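31/10/2018
Stultix gripper kit, review unit, second day

Picked up where we stopped yesterday. The wrist plate is on and the fingers close evenly now. The quick-start sheet gives the cable route for the older wrist only, so I went by the drawing in the back of the manual. Had to redo it once — the connector sits too close to the bracket if you bolt the plate first.

Ran the supplied grip test at the default force. 139 cycles before the first fault, then a restart, then 50 more without one. The fault code isn't in the manual. Sent it to Stultix support with the log.

Next on the sheet is the reach check against the second arm. Fingers open, slow speed, stop well short of contact. 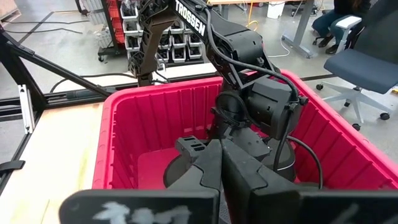 Mandla Matlala thinks the reach check tells us very little until the force setting is sorted out, and would sooner see the grip test repeated at half force with the same parts. He also wants the price looked at again. The quote is 1,093 for the kit and the support plan is extra, where Woretti includes a year of it.

Fair on both. I'll do the half force run first and leave the reach numbers out of the comparison table for now.

Other notes:
Finger pads come off with a thumbnail. Ask if there is a screw-on version.
Software update took 21 minutes and wiped the saved poses. Back them up next time.
Spare screws in the bag are a different length from the ones fitted.

The trial runs to December. Edvin Eide has the return form and needs the serial number from the underside of the controller.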